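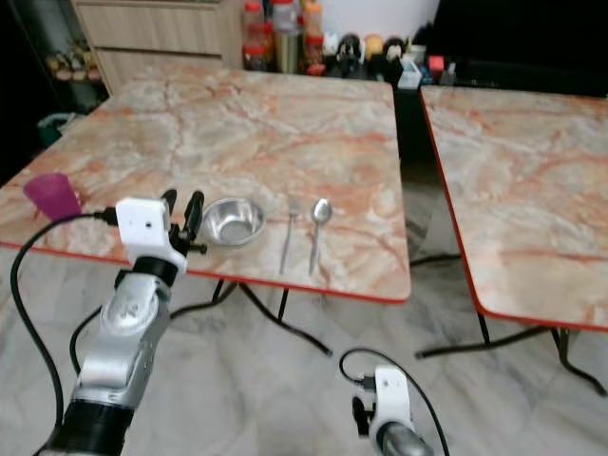

The folding table finally earns its keep

Sep 9, 2020

I've been meaning to write about the folding table for ages, and since I spent most of last night wiping it down and thinking about plates (don't ask), now seems like the time.

We bought it back in March from a house clearance place in Skolstead. I went in for a lamp. I came out with a square folding table with a shiny marble-pattern top, all cream with salmony orange streaks running through it, and a thin orange-red trim along the edge. I know, I know. My sister-in-law said it looked like a slice of ham. But I loved it on sight and it was 15 dollars, and you can't get a decent pizza delivered to our place for that!

For months it lived behind the bedroom door, folded up, and came out for jigsaws. Then we moved into the new apartment in Pondberg, where the kitchen is basically a hallway with a stove in it, and suddenly the ham table was our only table. We eat breakfast on it. I pay bills on it. It's been a potting bench twice (newspaper down first, please, the soil gets into that trim and you'll be at it with a toothpick).

What I really wanted to talk about, though, is how little we put on it now. In the old house we had placemats and napkin rings and a fruit bowl the size of a hubcap, and every meal started with moving stuff. Now a place setting is a plastic cup, a shallow steel bowl, a fork and a spoon. Done. Most of what we cook goes in a bowl anyway - rice and beans, noodles, soup, that lentil thing I make when I've forgotten to shop. If it's something that needs a knife I get up and get a knife.

The cup is the one people comment on. It's see-through and the loudest magenta purple you ever saw, and it looks ridiculous next to all that orange. I used to care about stuff matching. I had a whole set of smoky gray glasses from Skernby that I was very proud of, and I broke four of them in one go reaching for the colander. The purple cup has been dropped more times than I can tell you and it just bounces. I've gotten weirdly fond of it.

The steel bowls came later. I'd been using my big ceramic ones, which are gorgeous and weigh as much as a small dog, and stacked up they took over the entire shelf. The steel ones have a rolled rim so they're nice to carry, and they nest, so I can fit 11 of them in the space where I used to have a few of the ceramic. One warning: they get hot! Pour soup straight off the stove into one and pick it up by the sides and you will learn a new word. I put a folded dish towel under mine.

Also, steel on that glossy top is noisy. Setting the table at six in the morning sounds like a marching band falling down the stairs. I tried a tablecloth for a couple of weeks, but it slid all over the place and hid my lovely ham marble, so off it went.

For cleaning, I just use warm water with a drop of dish soap and then a dry cloth right after, otherwise it streaks like crazy. Spray cleaner left it cloudy and I had to go over it 2 more times to get the shine back. Tomato sauce wipes right off. Turmeric, so far, I've been too scared to test.

Next job is chairs. We've got two folding ones that pinch, and a stool that's too high for anything except sitting on and feeling tall. There's a place called Farkas out past the bus depot that sells old cafe furniture and I'm going to go have a look as soon as I can borrow a car. If anyone's been, let me know whether they take cards, and whether they've got anything in orange.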